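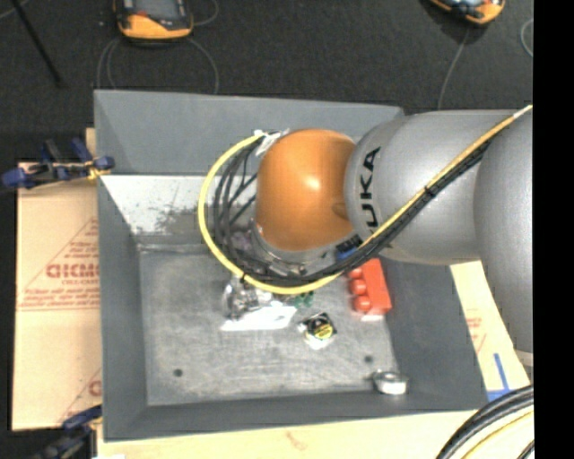
The Pultlow office asks all departments to adopt the revised color standard for site drawings by November. Under the old rules, power and data lines were both drawn in black, and reviewers returned 133 sheets for correction. A bright yellow line beside a bundle of black ones, as on the cables here, can be followed at a glance -- our drawings should read as easily.

Pause for questions. Ms. Prosser will then present the 12 revised templates and the schedule for training.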